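Jurnley

Home
About us
What we stock
Opening an account
Contact

About us

We supply small shops. If you run a corner shop, a village stores, a farm shop with a fridge by the till, a campsite kiosk or the kind of newsagent that also sells light bulbs and birthday candles, then we are very probably for you, and we'd love to hear from you!

Jurnley is a wholesaler based in Kastthorpe, in Unit 2 of the old Ackermann yard, down the lane behind the railway bridge. We carry 838 lines at the moment, mostly drinks, biscuits, tins, crisps, sweets and the everyday household bits that people run out of on a wet evening. We deliver to anywhere within 90 minutes of our gate, and we keep a trade counter open in the mornings for shopkeepers who like to come in, poke about and have a cup of tea while the order is put together.

How we started

Lutz Engelhardt ran a shop himself for a long time before any of this. It was a narrow place with a bell on the door and a stockroom you had to walk through sideways, and he loved nearly everything about it apart from the ordering. The big wholesalers wanted him to take a full pallet of lemonade when he had space for two trays. If he wanted a single case of something to see whether it would sell, he had to drive to a cash and carry, queue, load his own car, drive home again and open up late.

Henrik Voß was the driver who brought his bread. He knew every small shop on his round, which meant he knew that all of them had the same grumble. The two of them talked about it on the doorstep for months, usually with the van engine running, and in January they finally rented a corner of the Ackermann building and started splitting cases for people they already knew.

The first orders were taken on the backs of till rolls. We still have some of them, pinned up in the office, and you can see from the handwriting how cold it was in there. There was no heating for the whole of that first winter and Lutz did the paperwork in gloves (he says fingerless, Henrik says ski mittens).

We now have the whole of Unit 2, a proper roof, heaters that work and 200 shops on our books. The till rolls have gone, and orders now come in through Gramix, which is our own ordering page. It's plain to look at but it's quick, it remembers what you had last time, and it was put together by people who have had to place an order with one hand while serving with the other.

What we think a small shop is for

We could talk about this all day, and at the trade counter we often do.

A small shop can't stock everything and it shouldn't try. What it can do is know its street. There's a shop on our northern round that sells more tinned rice pudding than anywhere else we deliver to, and a shop ten minutes further on that has never sold a single tin. One does a roaring trade in cold drinks right through the winter — it's next to a sports hall — and another takes its fridge down to one shelf as soon as the leaves drop and fills the rest with soup and pies. None of this is in any sales guide. The shopkeepers found it out by standing behind the counter and paying attention.

So we don't send out a list of what you ought to have. When you open an account, one of us comes to see you, has a look at your shelves and asks a lot of nosy questions. Who comes in first thing? Is there a school nearby, and do the children come past your door or cut through the park? What do people ask for that you haven't got? What's been sitting on the bottom shelf since last summer? Then we suggest a first order, and we keep it small on purpose.

On shelves, fridges and the front row

Lutz has strong feelings about shelves. He'll tell you that a shelf with gaps at the front looks shut even when the lights are on, and that pulling everything forward at the end of the day is worth more than any poster. He calls this "facing up", as most shopkeepers do, and he has been known to do it in other people's shops while he waits to pay. He has been asked to stop at least once.

His other favourite topic is drinks, and fair enough, it's the biggest part of what we sell. People choose a drink very fast, often on the way to something else, so keep each flavour in its own column, keep bottles and cans where a hand can get to them easily, and leave enough height above the bottles for somebody to lift one out without knocking over its neighbour. Put your slow sellers at the edges. If you have a flavour that only one customer buys, but that customer comes in every single day, then keep it, give it one column and don't let anyone talk you out of it.

Baskets matter too, even in a shop you can cross in six steps. Someone with both hands full has finished shopping. Put a few baskets by the door and a few more halfway down, and wipe the handles.
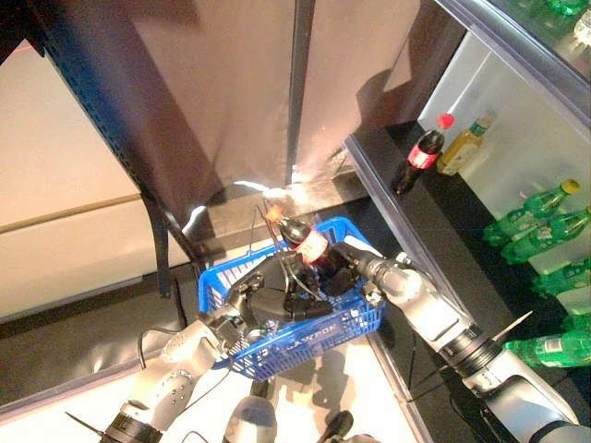
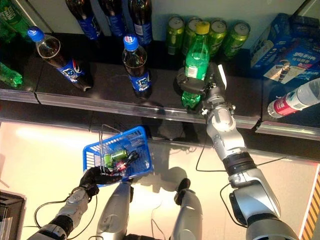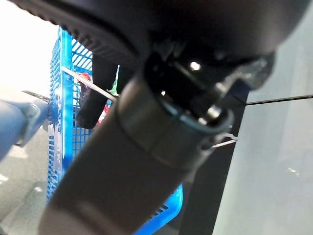
Split cases

This is the thing most of our customers came to us for. Nearly everything we sell can be bought as a full case, a half case or a mixed case. If you want half a tray of orange and half a tray of lime, just say so on the order. It costs a little more per bottle than a full tray would, and we show both prices side by side so you can work out what suits you.

New lines are the best use for it. Try a few, see who picks them up, and order again if they go. We'd much sooner sell you a little of something four times than have you stuck with a stack of it under the stairs.

There are some things we can't split — anything sealed by the maker as a gift pack, and a few of the glass bottles that only travel safely in their own crate. They're marked on Gramix.

Deliveries

Each area has its own round and you'll be told which one you're on when you open your account. Henrik still drives one of the rounds himself and plans all the others, and he is rather proud of them. If your shop is down a track, up some steps or behind a market that blocks the road in the mornings, tell us and it'll go in the notes.

We carry orders to wherever you want them, within reason. Most people say the stockroom door. We take our empty crates and flat cardboard back on the same trip.

If something's missing or damaged, let the driver know or put a note on Gramix by 6 o'clock that evening. We'll credit it and, where we can, bring another on the next run.

The trade counter

Open every weekday morning from 7 until noon. Come in by the green door and ring if the front desk is empty. You don't need an appointment, though if you want a large order ready to take away it does help to send it the evening before.

There's a short-dated table just inside, and it's well worth a rummage! Everything on it is still within date, priced to go, and it changes all the time. We've had whole boxes of very good shortbread on there that went before the kettle had boiled.

Parking is in the yard. Please leave the left side clear for the vans.

Shop mornings

A few times a year we put the chairs out in the warehouse and invite customers in for a morning of talking shop. We've had one on fridges and electricity bills, one on stocktaking without losing your temper, and one on window displays that ended with everyone outside in the drizzle arguing happily about a pyramid of beans. The next will be about sharing orders between neighbouring shops, something two of our village stores have been doing quietly for ages and have kindly agreed to explain.

They're free and there are always bacon rolls. You don't have to be a customer yet.

Opening an account

Fill in the form on the account page or ring us in the morning and we'll do it over the phone. We need your shop's name and address, your opening hours and a rough idea of what you sell. There's no joining fee, and the minimum order is small enough that a kiosk can meet it. One of us will then get in touch to arrange a visit.

Jurnley, Unit 2, Ackermann yard, Kastthorpe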